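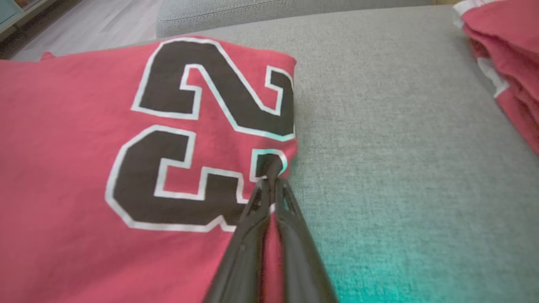 Gregor Purves

Budgeting for a second gripper and a year of spares, garment handling

I have to put in a spending plan for the coming year and I am stuck on the gripper line. The work is picking and folding cotton clothing on soft furniture, one arm, two-finger parallel gripper, camera at the wrist. The arm is paid for and stays. What I have to cost is the end that touches the cloth. On a jersey like the red 23, the fingers pinch a fold beside the number and the cloth gathers to a point, so the tips work on several thicknesses of fabric and sit close to the upholstery while they do it. My present tips are printed, and I have no wear figures for them worth quoting.

The ceiling for the whole line is £4,000 excluding VAT. I have two quotes:

Grodum: complete second gripper, one set of fingers, controller cable included. Leaves me £300 for everything else.
Drita: fingers only, moulded, sold in packs of 10 pairs, to fit the gripper I have. Well under the ceiling, but no backup if the gripper motor goes.

Lead time on the Grodum unit is 15 weeks. The order has to be raised in February or the money goes back into the general pot.

Is a complete spare gripper worth it at this scale, or is it normal to buy fingers and take the risk on the drive? Also, should camera parts and cabling come out of the same line? The camera looks past the fingers at the seat, so any change of finger length changes how much of the garment is hidden, and I assume that means recalibration time has to be costed as well.

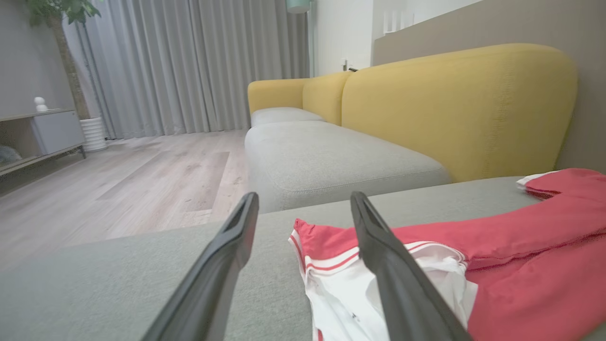

Volker Mühlbauer

Split the line in two before you compare the quotes. Fingers are consumables. The gripper body is a capital item with a long lead time. If you put both in one pot, the expensive one will always win and you will run out of tips in the summer.

Order of purchase I would use:

First, fingers, one pack. Log the number of closes per pair from the first day. After the first two pairs have worn out you have a replacement rate you can defend next year.

Second, the wrist cable. On a moving wrist I would expect to replace the cable before the motor. It is cheap, so hold one on the shelf and put it under consumables as well.

Third, the gripper body. Work out what a stopped week costs you and multiply by the lead time. At 15 weeks the answer is probably that you need the spare. If the supplier will commit in writing to an exchange unit within a few days, it probably isn't worth buying. Ask Grodum that question before you ask for a discount.

On calibration: yes, cost it. A different finger length moves the grasp point relative to the camera. Allow half a day per change of finger type, and none for a like-for-like swap within the same moulding, provided you check the first pair against the drawing. Printed parts vary more between batches, so recheck every batch.

One thing missing from your list is tip covering. For cotton, thin silicone pads are sufficient and can be changed without removing the finger. Buy the pads separately if Drita will sell them that way.

Ross

Just get the spare gripper. Ours died on a Tuesday and we lost the quarter.

Jester

I agree with Volker on splitting it, but check the mounting pattern before you order the fingers. "To fit" on a quote can mean it fits with an adapter plate, and the plate adds length and weight at the wrist. Ask for the hole spacing and the mass of one pair in writing. If you do need a plate, buy two and put both on the same order, otherwise you pay carriage twice.

I would also ask finance whether a raised order counts as spent or whether the goods have to arrive first. With that lead time it decides which quote you can use.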